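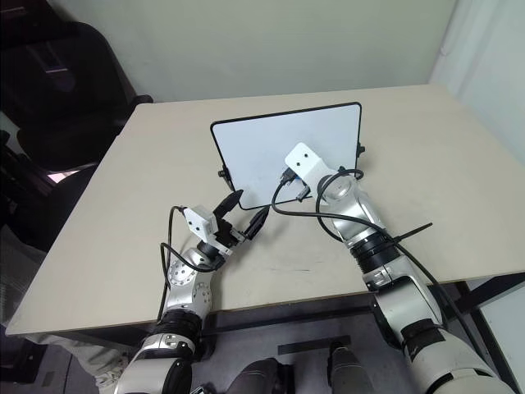

Speaker notes – Writing it down: household lists that people keep using
Spring talk series, Palma branch library, evening session

Opening (5 min)
Welcome, housekeeping, washrooms are down the hall past the returns desk. Ask who has a shopping list in a pocket or on a phone right now. Wait for hands. Ask who has lost one this week.

Say what the talk covers: lists on paper, lists on a wall or board, and what happens when more than one person writes on the same list. No apps tonight. Domingo Garrido is doing those in December and I don't want to step on his material.

Where I started
My mother kept the grocery list on the back of used envelopes. Everything went down in the order she walked the store, so produce came first and frozen last. When the store was renovated she rewrote her whole order in her head within a month. I still write mine in the order I think of things and I still go back for onions.

Point to make: the order of a list is half its usefulness. Sort by where you will be standing when you need the item.

Paper
Good for one trip and one person. Cheap, goes in a coat. A pad of 500 sheets has lasted our house since before the kids left. Weak point is that it lives wherever it was last put down.

Suggest a fixed spot with the pen tied on. Pause here for the pen question – there is always one. Answer: pencil, if the list hangs on a wall, as most ballpoints quit when you write upward.

Boards
Small whiteboards do well in kitchens and mudrooms. You can stand one on a counter or hang it at eye level for the shortest person who has to use it. Keep one subject to a board. Ours had groceries, phone numbers and the hockey schedule all at once and we stopped reading any of it.

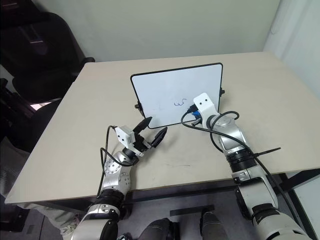

A small dry-erase board with a short mark in blue.

Dark colours are easier to read across a room. Yellow and light green are no use at all. Wipe the board down fully every week or two, including the items you have been avoiding. If something has been up there for three weeks, move it to a calendar or drop it.

Shared lists
Tell the Cita story. Ulises Richelme – check spelling, it's Riquelme – ran the kitchen at the Cita seniors' lunch and had five people ordering off one sheet. They bought margarine twice a week for most of a winter. His fix was two columns, "need" and "bought", with initials in the second one. Keep this under 3 minutes, I ran long on it in Sernent.

Ask the room who does the shopping and who writes the list. If those are different people, the writer has to put down sizes. "Milk" is a fair request to yourself and a poor one to somebody else.

Handout
One page, printed both sides. Side one is a blank grocery sheet by aisle, side two a blank week. Spares are in the blue folder. The aisle order follows the Plodano store, so mention that people can cross out the headings and write in their own.

Questions
Leave about 2 minutes per question. If it's quiet, ask how people handle the list when they travel. Lights off and chairs stacked by nine.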